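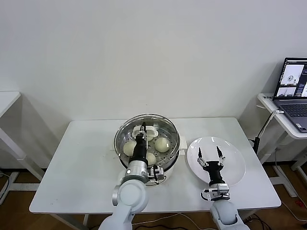
4.3 Comparing Grippers on the Two-Arm Station

This section applies to Fikia stations fitted with a different gripper on each arm. Complete the arm set-up in Section 4.2 before proceeding.

1. Place the steamer within reach of the left arm and the plate within reach of the right arm. Both must rest fully on the center table.

2. Open the Netance viewer on the laptop and confirm that every camera panel shows a live picture.

3. Move the right gripper to its ready position over the plate, with the fingers open.

4. Lower the left gripper into the steamer basket. Stop when the fingertips are level with the rim, then continue at the slow speed setting.

5. Close the gripper on the item and hold for two seconds before lifting. Record the result as held, slipped, or marked.

6. Repeat up to 90 times for each gripper, using the same items in the same order.

Note: Steamed buns dent easily. Replace any bun that shows finger marks — a damaged bun will affect later results.

Note: Wrist cameras must be checked again after every gripper change. See Section 4.5.

CAUTION: Steam can cause burns and can fog the wrist cameras. Switch off the steamer and let it cool before reaching into the basket by hand.

CAUTION: Keep all cables clear of the arms' path. Do not step between the tables while the arms are powered.

Results are saved under the station name. Questions on this section should be sent to Hiếu Khổng, Saragih Technical Documents.

Revised 9/3/19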